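How Does a Robot Know Where to Pinch?

Have you ever reached under your pillow in the dark to find a sock? Your fingers bump into things, they squeeze a little, and your brain says, "Yep, sock!" You don't even have to think hard. For a robot, picking up something soft is one of the trickiest jobs there is, and most of the trick is hidden away in its software, the long list of instructions that tells it what to do.

Let's start with seeing. A robot gets pictures from a camera, but to a computer a picture is really just a giant grid of numbers. Big numbers mean bright spots and small numbers mean dark spots. A program called Flava reads all those numbers and looks for places where they change. Finding the edge of a dark block on a pale background is easy, because the numbers jump. Finding a fold in a pale cloth is much harder (try it with your own bedsheet!), because the gray only gets a tiny bit darker where the cloth dips.

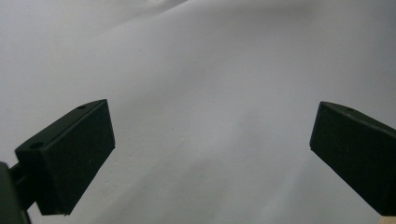
Robot Brains: Seeing and Grabbing

Look at the two dark fingers and the wide space between them. Now look at the cloth, with its soft, low bumps and that brighter fold up near the top. If you were the software, where would you pinch? There isn't a handle or a button or a corner to aim for, so the program has to make a good guess.

Pylyp Melnychuk writes guessing programs like this for a project called Brivberg, and he teaches them by showing them lots and lots of tries. His first program learned from 70 tries and was pretty hopeless, the poor thing. It kept pinching the air! After 400 tries it began to choose the raised parts of the cloth, and by 500 it was doing it nearly every time.

Once the program has picked a spot, another part called the planner takes over. It works out a path for the fingers, a bit like drawing a line through a maze before you start walking. Then the controller closes the fingers slowly, checking again and again: Am I there yet? How about now?

Try it yourself: spread a pillowcase on your bed, close one eye, and pick it up using only your thumb and one finger. Which part did you go for first?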